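Project Report: The Arm in the Back Room
Team Palomino (Naveed Gondal and Jean Aitken)
Submitted 26 September 2021

1. What we said we would do

Our proposal promised "a low-cost manipulation cell capable of operating common controls." Anyone who has read a student proposal will know how to discount that sentence. In plain terms, we wanted a robot arm in a shared workshop to press buttons, push sliders, flip switches, turn a knob and deal with cables, on a board built to be annoying in all of those ways at once.

The workshop is called Trerkent. It used to sell carpets and it still smells like it. We had a bench at the back, a shelf with our name on it, and an understanding with the woodworkers that they would not sand on our side of the room. The understanding held until February.

2. The cell

We work inside a white enclosure on a white tabletop. Our first setup was the bare workshop, with a pegboard full of tools behind the board, and our vision code fell deeply in love with a pair of red pliers. It found them everywhere. White walls cost us one afternoon and fixed more than a month of tuning had.

Lighting is even and dull, on purpose. The buttons have shiny caps, and under the old bench lamp each one wore a highlight that our detector preferred to the button itself.

The software is a pile of Python we named Coseo, in the spirit of naming a boat before checking that it floats. Coseo has three parts: one finds the board, one plans a motion, and one writes down what went wrong. The third is by far the most mature.

3. The fingers

The fingers that came with the gripper were narrow and hard. They were fine for blocks and terrible for anything that rolls, slides or is round on top. Jean drew thicker ones with hollow pockets and a rough, matte surface, and we went through 18 versions. Version 4 was beautiful and could not close. Version 11 closed and could not open. We kept a box of them, labeled Justerska after the imaginary furniture company we felt they belonged to.

The final pair grips well. The price is width. Seen from the wrist, anything small right under the tips tends to vanish at the exact moment you would most like to look at it. The teal knob near the 3 suffers worst, while the buttons and the sliders stay in plain sight, where we don't need the help.

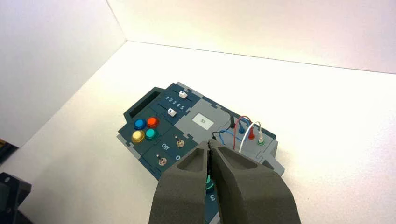 Jean would like it recorded that she asked for narrower tips at version 6 and was told they would snap. They did snap, she adds, but only the once, and a second wrist view from the side would have cost less than the twelve versions that followed. Naveed has agreed to have this in the report provided it also says that the side view was his idea.

Our workaround is to look early and trust late. Coseo takes its last good fix on the knob from higher up, then goes down on memory. It is how most people find a light switch in the dark, with a similar amount of patting the wall.

4. What we ran

Over the term we logged 762 attempts across all the controls. Of these, 137 ended with one of us hitting stop. The log file holds 2,557 lines of notes, a good share of which read "again" or "why."

Buttons were easy. A button wants to be pushed and is not fussy about the angle. Sliders were fair, once we stopped pressing down on them while also pushing sideways. The toggle switches were the best surprise, as the levers stick up and the fingers can be quite clumsy about it.

Cables were the low point. A cable has no fixed shape, and our planner assumes the world is made of polite solids. Grabbing a loop at its highest point worked best, but two crossed loops would defeat us, and a thin wire low on the board was worse. The fingers have to come nearly to the surface to hold it, and any error in height goes straight into the plastic. We slowed the last part of the descent to a crawl and put up with the boredom. 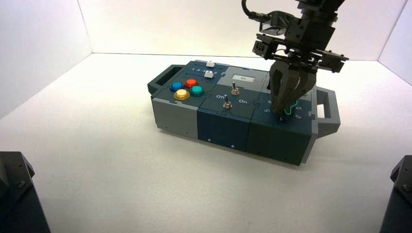 5. What we would change

Start with the height calibration. We did it last, by eye, with a sheet of paper under the fingertips, and then found that half our "grip failures" had been height failures all along. The other half were also height failures, but with worse notes.

Bolt the bench down. Trerkent's floor has a slope that the carpet used to hide, and a heavy door at the front of the building can be read quite clearly in our position data.

Make fewer fingers and write more tests. Jean disagrees with the first part of this and Naveed with the second, so it stands as a team recommendation.

6. Who did what

Jean: fingers, enclosure, wiring, all diagrams, most of the swearing.
Naveed: planner, vision, logging, this report, the remainder of the swearing.

The Justerska box is on the second shelf at Trerkent and next year's team is welcome to it. Version 11 is stuck shut around a pencil. Please leave the pencil.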